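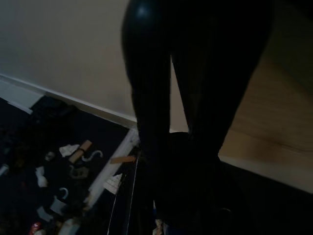
Moving a shared world off Droltow before the export window closes

Virtual Worlds and Platforms > Hosting and Migration

pinhole_tax
Droltow posted the notice last week. Shared spaces go read-only on 2nd October and the export button stays up for 30 days after that. I run Staltidia, which has been on there since the closed beta. It has 331 rooms, most of them built by people who no longer log in. I want to move the whole thing to Multness and keep the room links working inside it. Has anyone done a full export of something this size? The help page only talks about single rooms.

lowtidewalker
I did a smaller one in September. You can export the whole space, but the option is under Ownership and not under Backup. The file comes in parts. Mine was 17 parts and two of them failed the first time. Check every part opens before you do anything else.

pinhole_tax
Thanks, found it. Did your room links survive?

lowtidewalker
Inside the same part, yes. Links that crossed from one part to another came out as plain text. I fixed them by hand over a couple of evenings.

gravel_mono
Use Farah. It reads the parts together and rebuilds the cross links before you upload. It's a command line tool and the documentation is thin, but it does the job. Run it on a copy.

One thing to watch is that Farah drops visitor notes by default. There's a setting for keeping them. If you forget it you won't get a warning.

oatfield
I'd ask a different question first. Why move all of it? The people who built those rooms built them for Droltow, with the visitors it had then. On Multness you will have the same walls and text with no one walking through. I let mine go read-only and saved screenshots. I don't think a copy is the same place.

pinhole_tax
I understand that, but I still have a group that meets in there. It's small, but they use the rooms. For them it is the same place if the rooms are laid out the same way.

oatfield
Then move the rooms they use. Nobody meets in all of it.

gravel_mono
Disagree. Picking which rooms matter is how you end up with a museum. When I moved mine I left out a corridor I thought was dead, and one of the regulars asked for it the first night. It was how she got from the library to the harbor. Storage is cheap. Move everything and sort it out later.

second_lantern
There's a permission problem that hasn't come up yet. On Droltow the space owner can export every room, but the terms say the builder keeps the rights to what they wrote. Multness asks you to confirm you have permission for everything you upload. If you tick that box for rooms made by strangers, you are the one making the claim.

What I did was send a message to every builder through the old inbox and wait two weeks. Most didn't answer. A few said go ahead, and one asked me to leave hers out.
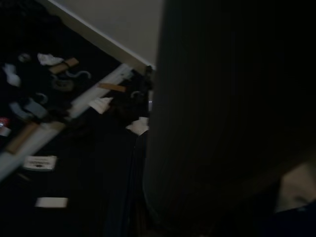
For the ones who didn't answer, I uploaded the room shells with the names and links but kept the text private. Anyone who comes back can ask me to switch it on. It makes for some blank rooms, but the map holds together and I can sleep at night.

lowtidewalker
That is stricter than I was. I put a note at the entrance with a contact address and left it there. No complaints so far.

second_lantern
No complaints so far isn't permission, though. I'm not trying to start a fight, I just think the owner should know what the box says before ticking it.

pinhole_tax
I had not read that part. I'll message the builders tonight, while the inbox still works. Does the inbox go read-only too?

second_lantern
Yes, same day as everything else. You can read replies after that but you can't send.

tramline_b
Check the size limit on Multness as well. The free tier takes up to 600 rooms, so you're fine there, but images count separately and old Droltow rooms tend to carry the same background many times over. Farah can merge duplicates if you ask it to. Mine went from too big to fitting easily.

oatfield
I still say people remember these places better than the files do. But if you have a group meeting there, fair enough. Ask them which version of the front hall they want. Ours had been rebuilt so often that no two people described the same one.

pinhole_tax
We've had that argument already. Half of them swear there was a staircase and it isn't in any backup I have.

Export is running now. Four parts done, all of them open. I'll post again once Farah has been through it — visitor notes setting switched on.

gravel_mono
Keep the original parts somewhere safe even after the upload works. I had to go back to mine twice.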